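Forelo ロボット設備調達室
@forelo_procurement
2022年7月17日

【次期設備計画について 1】
当室では、卓上マニピュレーション用設備の次期更新計画を取りまとめております。本スレッドでは、見積取得の範囲、予算区分および納期に関する現時点の考え方をお知らせいたします。ご関係の皆様におかれましては、ご一読のうえご意見をお寄せください。

【2】
対象は作業台、アーム、グリッパー、手首カメラおよび周辺の配線部材です。床面の工事は本計画に含みません。作業台まわりの現況は次のとおりです。 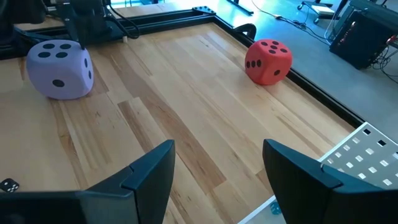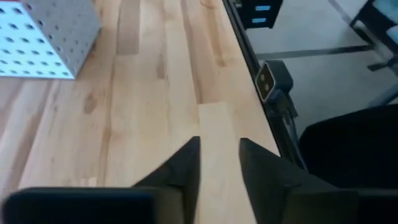 いずれも手首側カメラによる、木製天板とグリッパーの指先の画像です。

【3】
以下はPovauより寄せられたご意見です。
アーム本体の価格ばかりが比較されがちですが、当方では導入後2年目に指先部品とケーブルの交換費が予算を超過しました。消耗品を本体と同じ見積書に載せてもらい、単価の有効期間まで書面で確認されることをお勧めします。

【4】
ご指摘ありがとうございます。消耗品費につきましては、従来は各班の雑費で処理しており、年間の総額が把握できておりませんでした。次期計画では独立の費目を設け、指先部品、ケーブル、固定金具の三つに分けて計上いたします。単価の有効期間は見積依頼書の必須記載事項に追加しました。

【5】
予算の上限は総額3,939千円(税抜)です。うち本体および制御装置を第一区分、作業台とフレーム部材を第二区分、消耗品と予備品を第三区分といたします。区分間の流用は、申請書の提出を条件に認める方針です。口頭での承認は行いません。

【6】
見積はWokbergおよびKneathの2社に依頼しております。Wokbergは本体と制御装置の一括納入、Kneathはフレーム部材を含む構成での提案となる見込みです。仕様の前提が異なるため、総額のみの比較は行わず、区分ごとに金額を並べた対照表を作成いたします。

【7】
納期について申し上げます。Wokbergからは、正式発注後おおむね120日との回答を受けております。Kneathからの回答は未着です。年度内の検収を確実にするため、据付と動作確認は来年2月までに完了させる計画とし、これに間に合わない提案は次年度分として扱います。

【8】
作業台の更新については、室内でも意見が分かれております。天板を継続使用し、フレームの締結部品のみを交換する案と、天板を含めて全数を入れ替える案の二つがございます。前者は費用を抑えられますが、アームの取付位置を変更する場合に追加の穴あけ加工が発生します。加工費の見積を取り寄せたうえで判断いたします。

【9】
電源容量についてのお問い合わせを複数いただいております。現在の室内配電は各系統の上限が定められており、アームの増設時には制御装置の最大消費電力を合算して確認する必要がございます。提案書には定格値だけでなく起動時の値も記載するよう、2社に求めました。

【10】
予備品の数量は、グリッパーの指先部品を17組、カメラ用ケーブルを必要数に応じた本数で計画しております。指先部品の組数は過去の交換記録に基づく算定ですが、記録の様式が班ごとに異なっており、集計に手間を要しました。今後は交換日、部品番号、作業者の所属班を共通様式に記入していただきます。

【11】
旧設備の取扱いについて。撤去するアームのうち動作に支障のないものは、研修用として保管いたします。保管場所の寸法が限られておりますので、台数は撤去前の点検結果を踏まえて決定します。廃棄となるものについては、処分費を第二区分に計上します。

【12】
保守契約は単年契約を基本とし、複数年契約は値引きの条件が書面で示された場合に限り検討いたします。契約には、故障連絡の受付時間、代替機の有無、往復送料の負担者を明記していただきます。前回の契約では送料の負担者が定められておらず、精算に時間を要しました。

【13】
Povauより追加のご質問をいただきました。手首カメラを本体と別の業者から購入する場合、取付金具の設計費はどの区分に入るのか、とのことです。
回答いたします。取付金具の設計費および試作費は第一区分に含めます。量産分の金具は第三区分です。

【14】
各班からの要望書は、所定の様式により当室あてにご提出ください。要望理由の欄は200字以内でお願いいたします。型番を指定される場合は、同等品の可否を必ずご記入ください。同等品不可とされる場合は、その技術的な理由を別紙で添付していただきます。

【15】
対照表は、Kneathの見積が到着し次第、本アカウントおよび室内掲示にてお知らせいたします。区分ごとの金額に関するお問い合わせは、対照表の公開後に承ります。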